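Zoëga grip fault

The Zoëga grip fault was a control error in Skisavis, a simulator used to rehearse household robots at table-clearing. The gripper reported a firm hold while its fingers stood open.
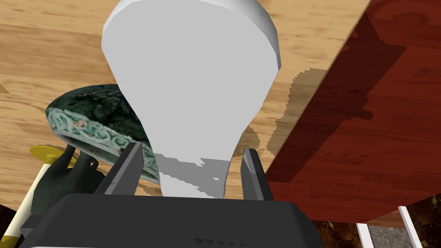 What caused the fault? A rounding error in the contact check, which counted nearness as touch.

Of 467 trial runs, 62 were affected - most involved thin utensils. 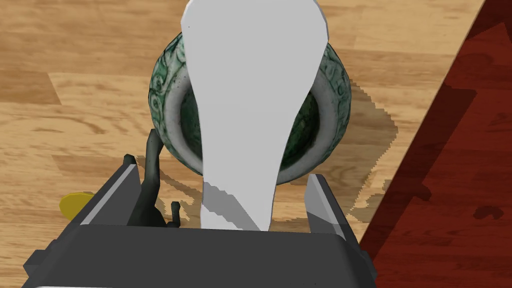

A patch issued in January cut the count to 2.
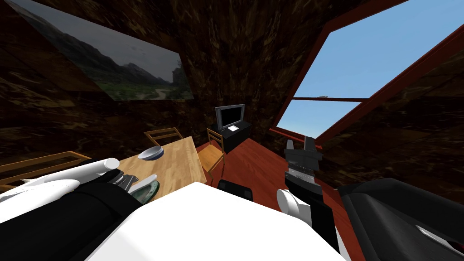 Socorro Grajales argued that the patch hid the error and left the contact check itself unrepaired.

Last updated: January

Related items
Drurnodgate arm stall
Taston contact model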